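Wrist camera policy scores well on cups, falls apart with the dish rack. Is my result real?

Posted by Thaís Queiroz, 23 May 2021

I trained a grasping policy on 2,000 demos using only the wrist view. On a bare table it picks up cups beautifully. Add a dish rack and it develops a deep romantic interest in the prongs. 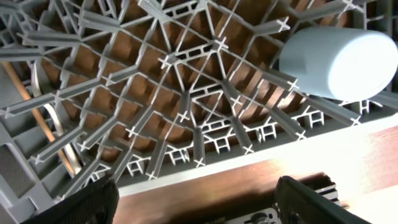
Wrist view, blue cup on its side at upper right.

Over 60 test runs it closed on the rack more often than on the cup. My supervisor wants to call this "partial generalisation". Can I write that with a straight face?

Gleice Figueiredo

No. Report cup and rack grasps separately and let the reader wince. Then look at what the policy gets to see. The rack is grey bars from one side to the other, and close up the prong tips catch the light and go almost white themselves.

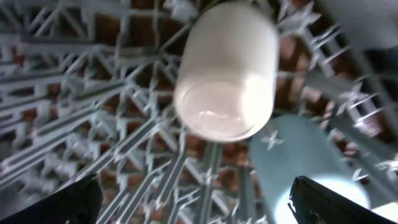 White container above the fingers, rack all round it.

We had the same trouble and fixed most of it with 300 extra demos, all in the rack, with the start pose shifted each time. Run at least 5 training seeds before you believe any improvement. I believed one in November and had to send a very humble email.

Potelix

have you tried a bigger network

Truken

Second camera overhead. Dull but it works.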